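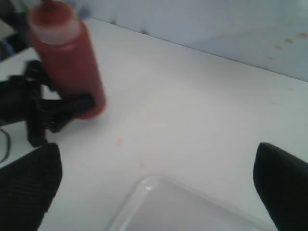 Last edited May 23, 2024. Maintainer: Fitriani Teoh. Ask before you quote prices from this file to anyone outside the group.

# jakon-bottle: data card and purchase notes

Teleoperated episodes of a two-finger gripper working with a sauce squeeze bottle and a tray on a white table. The set was recorded to help decide whether Jakon should buy a second arm in November. I wasn't convinced by that plan when we started and I'm still not, so read the notes on money with that in mind. Séverine Caron disagrees with me on several points and her comments are left in.

## Contents

| Item | Value |
|---|---|
| Episodes | 589 |
| Operators | 2 |
| Views | wrist camera, fixed camera |
| Object | squeeze bottle, red sauce |
| Labels | outcome, operator, free-text note |

Outcome labels were typed in by the operator right after each episode. They have not been checked by a second person. Treat "success" as one tired human's opinion.

## What the vendor quote leaves out

Cerklow's quote covers the arm, the controller and one pair of fingers. It says "ready for food handling tasks" on page one and never says which tasks. We asked twice. The answer was a brochure.

Things we would have to pay for ourselves:

- spare fingers (Cerklow sells them only in pairs)
- a wall panel that can be wiped down
- cable routing along the table
- cleaning time, which is in nobody's budget at the moment
- sauce and bottles, cheap enough but constant

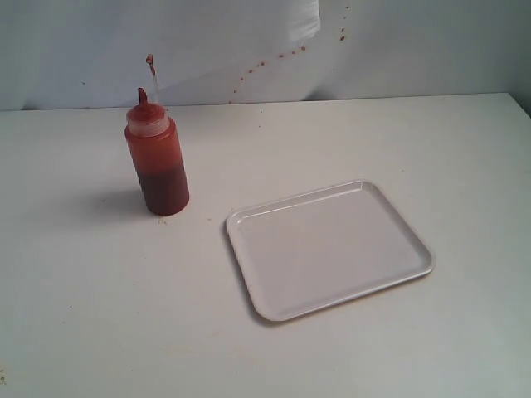

*Fixed view: bottle, empty tray, and spots of sauce on the wall behind the table.*

The wall panel is the line I keep getting asked to cut. Arif Siregar priced it with a new table top at $1,251, which sounds silly next to the cost of an arm until you look at the current one. A hanging sheet is not a long-term plan. If the second arm goes in, the panel goes in with it, or I don't sign.

## Grip force

The gripper reports motor current and we convert that to force with a table from Droltelard. I don't trust the table. It was made with rigid blocks, and a squeeze bottle gives. Azlan Lau compared it with a bench scale on 40 grasps and the error got worse as the fingers closed, so `force_est` should be used for sorting episodes and nothing else. 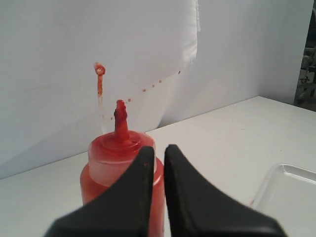
A proper force sensor would fix most of this. It costs less than the arm by a wide margin and could be fitted to the one we already have. My recommendation is to buy the sensor first, record again, and see if anyone still wants the second arm.

> SC: The sensor won't help with throughput. One station is one station.

True. But throughput of what? Nobody has shown me a queue of work that the first arm can't get through.

## Known problems

- Lighting was not controlled between sessions.
- `tray_pose` is missing wherever the tray leaves the fixed view.
- Some wrist video has motion blur. Those episodes are kept.
- No second type of bottle, so please don't claim this generalizes — the Lumbantobing slides did, and we had to ask for a correction.

## Still open

- [ ] Written list of supported tasks from Cerklow
- [ ] Sensor quote (Arif Hidayat)
- [ ] Cleaning hours per week, measured
- [ ] Second labeling pass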